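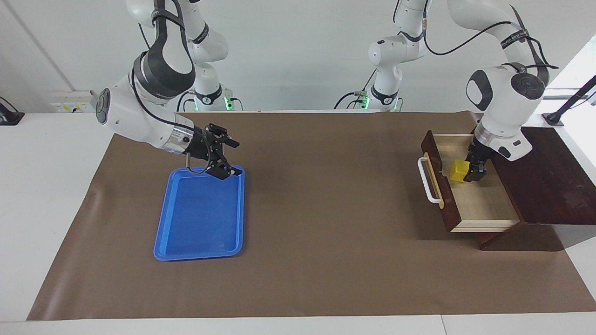 Lumano Opens Chore Trials to Outside Teams and Publishes Its First Results

Two-armed test stations will run the same everyday household and shop-floor tasks, with failures reported alongside successes

APRIL – Lumano, a robotics testing company, today released the first results from its chore trials, a program that measures how well general-purpose robot arms handle small jobs people do at home and at work. The company also said it will open the trials to outside development teams this summer.

The first round covered 127 tasks. They include opening a drawer and taking something out of it, moving small items to a tray, folding a hand towel, sorting fasteners into bins and putting a lid on a jar. Each task was attempted 50 times by a two-armed station running without a person at the controls.

The results were mixed. Tasks that involve one rigid object and a clear place to put it did well. Moving a small block from an open drawer to a tray succeeded in most attempts. When the drawer started out closed, the success rate fell by almost half. Most of those failures came at the handle, where the gripper slipped, took hold at a poor angle or pulled the drawer crooked until it jammed.

Cloth, bags and anything with a loose lid did worse. No station in the first round completed the towel task more than twice in a row.

"People ask us whether a robot can do the chores yet, and the answer for now is that it can do pieces of some of them," said Driss Shehata, director of testing at Lumano. "It can pick a small object out of a drawer. It can't be told to tidy the drawer. We want to put numbers on the distance between those two."

How the trials work

Each station has two arms with two-fingered grippers, mounted on a table. Objects are set out by hand before each attempt, and their starting positions are changed within set limits. A drawer may face a different way or be pulled out by a different amount. The robot is given a written instruction and a time limit. An attempt counts as a success only if the whole task is finished. Partial progress is recorded separately.

Lumano also times a person doing each task under the same conditions. In the first round the robots were slower than the person on every task. The gap was smallest on fastener sorting and largest on towels.

The furniture and household items are ordinary goods bought at retail or built from standard parts. Small cubes and similar shapes are used for the basic pick-and-place tasks so that results can be compared between sites. More awkward items, such as spoons, keys and rolls of tape, are brought in at later levels.

Shop-floor tasks

About a third of the tasks were suggested by Kettani, a family-owned maker of cabinet fittings that has been looking at automation for its packing area. The company asked for tasks that its own staff find dull and that a fixed machine handles poorly, mainly short runs of mixed parts.

"We pack up to 200 different kits in a season, and some of them we only make a handful of times," said Ayman Kettani, who runs the company's operations. "Buying a dedicated machine for that makes no sense for us. I looked at these results hoping to place an order, and I'm not placing one this year. I do have a much better idea of what to ask a supplier."

Kettani will continue to supply hinges, handles and drawer runners for the second round.

Second round

The second round will add longer tasks made up of several steps, such as emptying a drawer, wiping it and putting the contents back. It will also add Grono, a set of kitchen tasks that Lumano has been preparing separately, covering cups, cutlery and food containers.

Outside teams may send in their own control software to be run on Lumano's stations, or build a matching station from the published parts list and submit recordings for review. Teams that submit recordings must include every attempt, in order. There is no fee for universities and nonprofit groups.

Data from the first round, including 2000 attempts with full video, is available on request through Erport, Lumano's data sharing service. The task descriptions and scoring rules can be downloaded without registration.

About Lumano

Lumano designs and runs tests for robot arms used in homes, workshops and light manufacturing. It does not make or sell robots.

Media contact

Lumano Press Office
Interview requests and station visits can be arranged through the contact page on the company's website.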